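Measles vaccination: catch-up appointments and what to bring

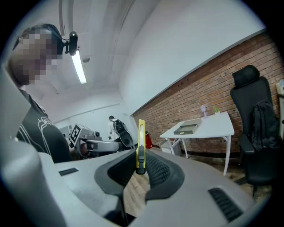

A head-worn webcam.

15/03/2024

Residents of Pindgate are asked to check whether they and their children have received 2 doses of the measles, mumps and rubella (MMR) vaccine, after a rise in the number of people found to have missed one or both. The Pindgate Health Partnership has opened additional appointments, and invitations are being sent to households on the local register.

A review of vaccination records completed in February identified 787 children and young people in the town whose records show no second dose. In many cases the vaccine may have been given elsewhere and not entered on the local system. Families who have moved to the area in recent years are therefore particularly asked to reply to the invitation, even if they believe that they are fully protected. A reply takes a few minutes and will prevent further reminders.

Measles is a highly infectious illness. It usually begins with symptoms similar to those of a cold, including a runny nose, sneezing, a cough and sore, red eyes, with a high temperature. Small white spots may appear inside the mouth. A rash follows a few days later, usually starting on the face and behind the ears before spreading to the rest of the body. Most people recover fully, but the illness can lead to pneumonia, ear infections and, more rarely, inflammation of the brain. Babies, pregnant women and people with a weakened immune system are at greater risk of serious illness.

Appointments

Catch-up appointments are available at the Sakamoto Centre and at the Teltex Road surgery. Each appointment lasts five minutes, and patients are asked to remain in the waiting area for a short time afterwards if the nurse advises it. Evening appointments are offered at the Sakamoto Centre only. Parking there is limited to 60 minutes, and the spaces nearest the entrance are reserved for blue badge holders.

Bookings may be made by telephone, at either reception desk or through the Plinance online service. Users of Plinance should select "Immunisations" and then "Catch-up" - the "Travel" option is for a separate clinic and cannot be used for MMR bookings. Patients who have not yet registered with Plinance will need to show proof of identity at reception before an account can be opened.

Please bring the following to the appointment:
the invitation letter, if one has been received
the child's personal health record (red book), or any vaccination card issued abroad
a list of current medicines and any known allergies

Records in a language other than English will be accepted. Where no record can be found, the nurse will discuss whether the vaccine should be given again. There is no harm in receiving a further dose.

Children under 16 should normally be accompanied by a parent or a person with parental responsibility. If this is not possible, a consent form can be collected in advance from either site.

Adults

Adults who have missed the vaccine, or who do not know whether they received it, may also book. Women who are planning a pregnancy are encouraged to check their records beforehand, as the MMR vaccine is not given during pregnancy. Anyone who is pregnant and believes that they have been in contact with measles should telephone their midwife or surgery as soon as possible.

Some forms of the MMR vaccine contain gelatine derived from pigs. A version without it is available on request, and patients who would prefer this should say so when booking to allow stock to be set aside.

If you think you have measles

Patients with symptoms should telephone the surgery before attending. They should not come to the reception desk or sit in the waiting room, where others may be at risk. A clinician will return the call and, if an examination is needed, will give instructions on which entrance to use. Children with measles should stay away from nursery or school for at least four days from the day the rash first appears, and adults should stay away from work for the same period.

Anyone who becomes seriously unwell, has difficulty breathing or appears confused should seek emergency help without delay.

Posters and leaflets in large print are available from both sites. Schools and nurseries wishing to receive copies should contact the Partnership office, stating the number required and the languages needed.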